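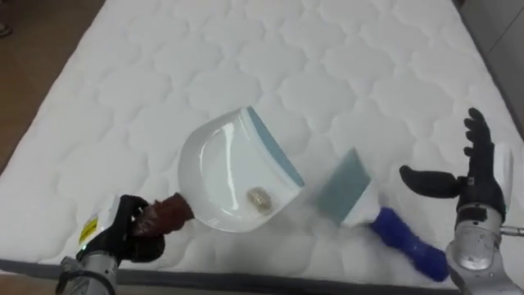 Progress report to the Iston Fund
Project: Football for Girls in Grusen and Prurow
Reporting period: spring season, up to the end of August

Dear colleagues,

With this report we inform you about the work done in the second half of our project. The first report described how we started the girls' section at the club in Grusen. Now we describe the league, the training of referees, and the state of the pitch in Prurow. The financial table is sent to you in a separate file.

1. The league

The girls' league played all its planned rounds except one. The missing round was stopped by heavy rain, when the referee decided at half-time that the pitch in Grusen was not safe. The clubs could not agree on a new date before the school holidays, so the district association recorded these matches as not played. It did not change the first place, but it did change the third, and one club wrote a complaint. The complaint was rejected, and the club accepted this.

At the end of the season 387 girls were registered as players. In our application we promised a smaller number, and we are glad about this result. However, we must also say that the growth is not equal. The youngest group is full and has a waiting list. In the oldest group we had to allow teams of seven players for several matches, because two clubs could not bring enough girls.

2. Referees and discipline

You asked us in your last letter to write more about discipline. During the season there were five red cards. Three of them were for a second yellow card. One was for a handball on the goal line, and one was for words to the referee. The last one was appealed by the club, and the hearing took place on a Wednesday evening in the club house in Prurow. The suspension was made shorter by one match.

From this case we learned that our rules for appeals are not clear enough. They do not say who can speak at a hearing when the player is a minor. We have prepared a new text and sent it to the district association for an opinion.

The referee course was finished by fewer people than we hoped. 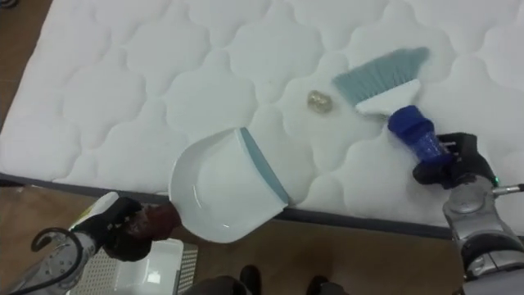 The reason is mostly the time of the course, which began at 5 p.m. when many parents and students are still on the way home. In autumn we will begin at 6:30 p.m. and hold the theory part online. Those who finished the course have already led matches in the youngest group, and the coaches gave good comments about them.

3. The pitch in Prurow

The drainage on the north side was repaired in spring. The cost was 2,119 euros, and the plan was 1,585 euros. The difference came from an old pipe that was not on any drawing and had to be removed. We covered it from the money for away travel, as your office allowed us by e-mail. The pitch was closed during this work, and the Prurow teams trained in Grusen. This was not easy for the families, and the attendance in those weeks was lower.

The new goals from Liepiņa were delivered late but in good condition. One net was the wrong size and it was exchanged. The old goals were given to the primary school.

4. What is not done

The tournament for visiting teams was not held. We moved it to the autumn because the pitch was not ready. We also did not print the handbook for coaches. The text is complete, but the part about head injuries is still being checked by a doctor.

5. Next steps

In the autumn we will hold the tournament, repeat the referee course, and open a second group for the youngest players in Grusen if we find a coach. We ask you to confirm that the money for the tournament can be used in the new season. An answer before the registration of teams opens would help us very much.

With kind regards,
The project office, Grusen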